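Equipment Plan for the Desktop Disassembly Cell
Project report, Palacios workshop, January 23, 2026

3. Budget and purchasing

The cell has one arm with a parallel gripper, and the existing aluminum table is kept. Our task was to decide what to buy before the May test period. We compared quotes from Villus and Trukix for three items: spare fingers, a wrist camera and a parts fixture. Finger width drives the choice, as cards sit close together on a desktop board.

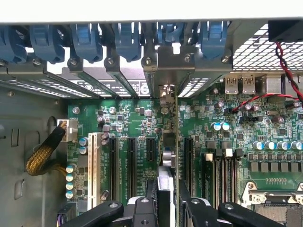

Villus replied to our draft that narrow fingers wear faster and should be ordered as 2 sets from the start. We accepted this and moved the second set out of the contingency line. The Villus fingers cost $72 per set, against $67 from Trukix, but the Trukix part needs an adapter plate that was not in the quote.

3.1 Fixture

The tray has to hold a drive, a processor and a memory module in known positions. 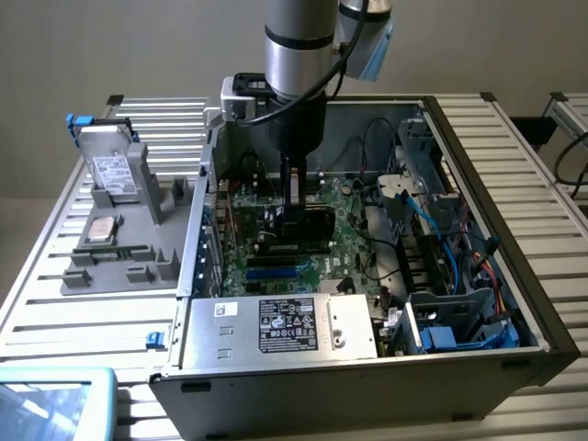
A machined tray was priced and rejected. Flustamia quoted a gray plastic one at around $64, with replacement posts sold separately. Lead time was the deciding factor — the machined version would have arrived after testing began.

3.2 Items deferred

A second fixed camera stays on the list without funding.
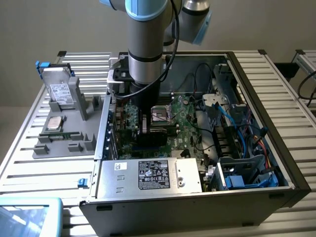

Cable guides for the arm are also deferred, pending a check of the hose clips already in stock. Donor computers are carried at zero cost. If the supply runs short, the contingency line pays for used units before any further tooling is ordered.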